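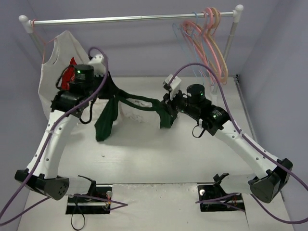 Thursday, October 10, 2024

Up before six. Rain until mid-morning, then grey and still. I did the allotment first, as the forecast had more rain for the afternoon. Lifted the last of the potatoes from the far bed, 53 in all, most of them small. Five had slug holes and went straight in the pot for lunch.

Took the bus into town for the boiler part. Radine had it on the shelf this time. It cost almost 144 pounds with the fitting kit, more than in April, when I should have bought it. The man at the counter said to keep the old valve, so it is in the drawer with the fuses.

Home by two. Washed the kitchen floor and the back step. Knee sore on the stairs again but better than last week. Wrote to the council about the drain and posted it on the corner.

Soup for tea, with the end of the loaf. Read three chapters and didn't think much of them. Boiler man is due on Monday between eight and one. Must clear the cupboard before then.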